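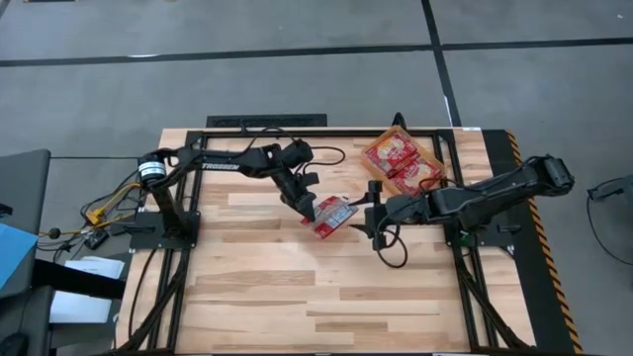
Vangelis Kontogiannis wrote in to say I was wrong about the Jovlow tablet, and that anyone who calls a 260 dollar machine "good enough for most people" should try using one for a whole semester. He has the older model. His complaint is that it slows down badly once the storage is half full, and that the Linux build it ships with stopped getting updates in August.

Fair enough. I said in my last post that I'd look at the storage question again, so I did.

My Jovlow is the newer one. I bought it with my own money and I've been using it most days for notes, email and reading. It came with 32 GB of storage, and the system takes up a good part of that before you install anything. I copied over a folder of PDFs and a lot of music until there was very little space left, then used it for a week that way.

It did get slower. Opening the browser went from quick to noticeably not quick. Switching between the browser and the notes app sometimes left me looking at a gray window for several seconds. When I cleared out the music it went back to normal after a restart. So Vangelis is right about that part, and I should have tested it the first time.

On updates, I can only speak for mine. I've had two since I bought it. The second one was over 600 MB and failed halfway through the first time, and I had to plug in the charger before it would try again. There's no message telling you that. The settings page only says "update paused."

A couple of people asked how it compares with the Birach notebook, since they cost close to the same if you buy the Birach refurbished. I used the Birach for two years before my sister took it. Short version:

- The Birach keyboard is much better. The Jovlow keyboard cover is fine for an email and annoying for anything longer.
- The Jovlow screen is brighter and easier to read near a window.
- Battery life is close. I'd give it to the Jovlow by an hour or so.
- The Birach is heavy and the hinge gets loose.
- The Birach lets you swap the drive. The Jovlow is glued shut, or near enough that I'm not going to open it.

If you type a lot, get the Birach. If you mostly read, get the Jovlow and put your files on a card.

About cards – the slot takes a microSD, and I've been using a cheap one from Dultico. It works, but you have to format it on the tablet. If you format it on a Windows machine first, the file manager sees it and the music app doesn't. I spent an evening on that. Apps can't be moved to the card at all, which is a pity, and I don't see a setting for it anywhere. Books and music are fine there.

I also tried the Miettinen dock someone recommended in the comments. It's 50 dollars. The USB ports work and charging works. Video out gave me a picture on my old monitor but only at a low resolution, with black bars on both sides. On the TV it gave me nothing. I went through the display settings twice and tried another cable. I'm sending it back, unless one of you has it running on the same tablet and can tell me what you changed.

There was one more question, about whether you can put a different Linux distribution on the Jovlow. People on the forum have done it. The touch screen works, the Wi-Fi works with an extra driver, and the cameras don't work at all. I haven't done it and I'm not planning to while this is the machine I use every day. The thread is long, and the instructions that people say are current are in post 628. Everything before that is for the older model, so Vangelis, the early pages may be what you want.

I've changed the line in the original review. It now says the tablet is good enough for light use if you keep some of the storage free. I also added the part about the charger and updates.

Next I want to look at the stylus. I've had it in a drawer for a month and the battery in it is an odd size that the drugstore doesn't carry, so that will have to wait until the order comes.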